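Bin picking for a capstone project: soft items keep getting missed
Asked by Jasper De Bruijn in Student Projects 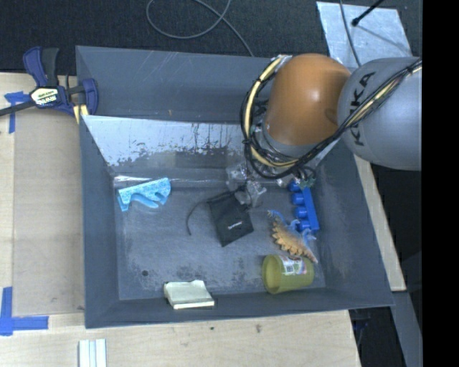

Our capstone team has to clear a mixed bin with a KUKA arm by February. The items change every round and can be anything from a plastic cup to a drawstring pouch or a toy dinosaur. We trained our grasp picker on 3,376 labeled grasps, mostly hard objects. On those it does well. On fabric it picks a point near the edge and comes up with nothing. Clear plastic is bad too – the depth camera reads straight through it to the bin floor. Is it worth labeling more data, or should we change how we choose the grasp point?

Afiq Goh
Look at your depth map before you label anything. We had the same trouble on the Jugah project. A flat pouch is only a little higher than the floor, so noise decides where the edge is. Take the bin floor once while it's empty, average 100 depth captures, and subtract that. Then mask anything close to the walls and try the middle of what's left first. For clear items we gave up on depth and segmented on color. After that we added 200 labels for fabric only and it was enough for us.
Also check that your clamps are tight. If the bin shifts, the background no longer lines up.

Skamness
More data. You can never have enough

Sonstead
Agree with Afiq on the background. One thing to add: after a missed grasp, block that point for the next try. Ours went back to the same spot 140 times in one night run.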